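Call for participants: what does the picking arm do to your shift?

Workers' panel on automation at the Skarside packing floor, Trillumley
Posted 04/05/2023

We are looking for 20 people who pack, sort, check or restock for a living to take part in a paid panel on robot picking. You don't need to know anything about robots. We would prefer it if you had doubts.

Skarside packs mixed orders by hand at Trillumley: snacks, fruit, stationery, kitchen odds and ends, whatever a customer has thrown into one basket. Management wants to bring in gripper arms for part of that work and has signed up Mestilstead to supply them. The brochure says the arms will "free staff for higher-value tasks". We have asked twice what those tasks are and have not had an answer we could print.

The panel is run by the Trillumley floor group, with a room and a budget from Skarside and no say by Skarside over what we write. That was the condition for doing it at all.

What the arm is being asked to do

At this stage the work is small. A few items go out on a green cloth and the arm is set to pick and place them. A seasoned packer would do the same thing while talking about the footy.

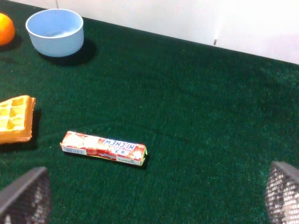
One reader of our January notice wrote back that small is how it always starts, and that at her old warehouse the trial bench was in a corner for a year before anyone mentioned rosters. She wanted to know if the panel would see the staffing plan. We have asked for it. If we don't get it, the report will say so.

We are not against the machine as such. Some of us have bad wrists and would happily hand over the worst of the repetitive lifting. But the trial bench isn't a packing line. A Hi-Chew and a bowl with plenty of space around them are a long way from a tote filled to the brim at the end of a long shift, with the label side down and something sticky at the bottom. We want people who know that difference to look at the work and say what has been left out.

What you would do

You would come in for 5 sessions at Trillumley. Each one runs for half a shift and is paid at your normal rate, or at the packer's rate if you are between jobs. In the sessions you will:

watch the arm work through a set of picks, and keep your own notes on what it needed from the people near it
do a similar set of picks yourself, at a pace you choose
talk with the others about who resets the bench, who clears a dropped item and who gets asked when the numbers are poor
read a draft of our findings and mark what is wrong with it

Your picks will not be timed. Skarside did ask for timings, as a "baseline", and we said no. A baseline taken from a volunteer panel has a way of turning up later as a target.

Wrapped goods get a session to themselves. Anyone who has packed snacks knows that clear film is a nuisance: it slips, it catches the light, and the ends stick out where you don't want them. The supplier says its Qiu software copes with this. We would like to see it cope beside a rubber, a piece of fruit and whatever else is in the order. 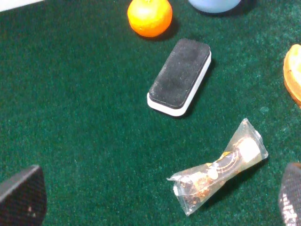 Surely the fair question is whether it copes better than a tired person at the end of a night shift, another reader wrote, and he thought we were stacking the deck. It is a reasonable point and we have changed the plan because of it. One session will now be held late, for those who can manage it, with a meal provided and the same rate of pay.

Who we want

Anyone over eighteen who has worked in packing, order picking, shelf restocking, kitchen prep or sorting within the last few years. Casual and labour hire workers are especially welcome, as they are usually the first to be affected and the last to be invited to the meeting. You can apply if you have never worked for Skarside. You can apply if you like the idea of the arm, too. A panel made up only of grumblers would be easy to wave away.

We can't take team leaders or anyone who has a part in buying the equipment.
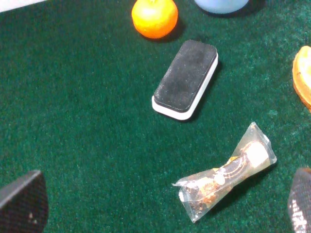 The bench work is done standing, but there are stools, and you can sit out any part of it without giving a reason. If you have an injury or a condition that affects your hands, please still apply. How the job is shared out between arm and person matters most to people in that position, and we will set up the session to suit.

What changes, and what we don't know

Skarside says no one will lose a job during the trial. We believe that. The wording says nothing about the time after it. There are 69 people on the packing roster, and not one of them has been told what their work would look like with arms on the floor. Would a packer become a minder, standing beside a machine and waiting for it to get stuck? Is a minder paid the same? Who answers for a wrong order? Those are the questions the panel should press, and we would sooner have them asked before the contract is extended.
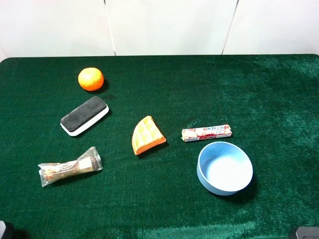 Minding is harder than packing, according to one comment left on our noticeboard, because your hands are idle but you can't look away, and the day drags. The writer had done it with a labelling machine and asked to go back to the line. We would like to hear from more people with that sort of experience, good or bad.

Pay and privacy

On top of the hourly rate there is a travel payment for those coming from outside Trillumley. Your name will not be in the report or given to Skarside or Mestilstead. Your notes remain yours; we will copy the parts you agree to share. You can leave the panel at any point and keep what you have been paid.

The finished report will be no longer than 2000 words, in everyday language, and will go up on the lunchroom wall on the same day it goes to management.

How to apply

Write to us with a few lines about the work you do and one thing you think a machine would get wrong about it. No résumé, please. You can leave your note in the floor group's box at the Skarside gate or hand it to any delegate. Tell us which shifts you can't do, and whether you are able to come to the late session.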